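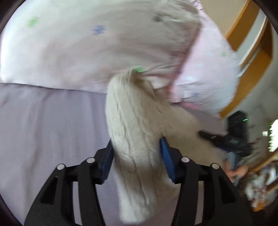 Tecido felpudo de cor creme junto a roupa de cama rosa-claro.

A conservação de tapetes de lã antigos voltou a ocupar lugar próprio entre os ofícios de limpeza têxtil. Na oficina Tekilgate, Golnar Ghaffari dirige uma equipa de cinco pessoas dedicada à lavagem e ao restauro de peças tecidas à mão, provenientes de casas particulares e de pequenos hotéis.

Cada tapete é examinado pelo avesso antes de receber água. Os corantes são testados num canto discreto, com um pano branco húmido, e o resultado determina a temperatura do banho e o detergente. «Um vermelho instável pode comprometer a peça inteira», observa Ghaffari. A secagem faz-se na horizontal, durante 24 horas, em sala ventilada e sem sol direto.

O restauro das franjas e das ourelas cabe a Siamak Sadeghi, que tinge a própria lã para igualar os tons gastos. Uma ourela desfeita pode exigir quatro dias de trabalho — mais, quando a teia foi atacada pela traça.

Aos proprietários, a oficina recomenda aspiração suave no sentido do pelo e rotação do tapete de dois em dois anos. Os produtos em espuma de venda corrente são desaconselhados em lã tingida com corantes naturais. As peças guardadas devem ser enroladas, nunca dobradas, e envolvidas em algodão lavado.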